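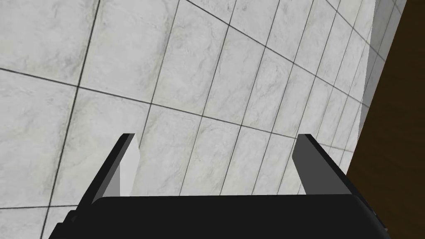
## Lirkwood two-finger gripper: safety notice and replacement pads

Product page and notice updated 23 Aug 2020.

The Lirkwood is a parallel gripper with two flat-faced fingers and a wide black body. It is sold for the Ivach and Morgan arms. The simulation model can be downloaded with the manual.

### What went wrong

On grippers from the first production run, the fingers can open by themselves after a power loss. The spring brake inside the body should hold them in place. On the affected units the brake plate wears early and slips, and a held part can drop.

We had reports from customers using the gripper overhead and near walls. In one case the fingers opened fully while the arm was stopped, and a finger tip struck a tiled wall and cracked a tile. There were no injuries.

The simulation model does not include the fault. A program that runs cleanly in simulation can still drop a part on a real arm.

### Which units are affected

- Brake plate marked A, first 400 units
- Any unit repaired with an A plate before October

Units with a B plate are fine. The letter is stamped under the rear cover.

### What to do now

1. Stop using affected units for overhead work.
2. Keep people clear of the space under the gripper, including when the arm is paused.
3. Limit the load to 5 lb until the plate is changed.
4. Run the hold test: grip the test block, cut power, and wait 10 minutes. If the block moves at all, take the gripper out of service.

Do not tighten the brake screw to make up for slip. It bends the plate and voids the repair.

### Parts

| Part | Price |
|---|---|
| Brake plate B, affected units | Free |
| Brake plate B, spare | $25 |
| Finger pads, pair | $10 |

Plates ship from the Pirura warehouse. Have the serial number ready when you order. Changing the plate takes a hex key and a clean bench, and the steps are in the service chapter of the manual. Repeat the hold test after fitting.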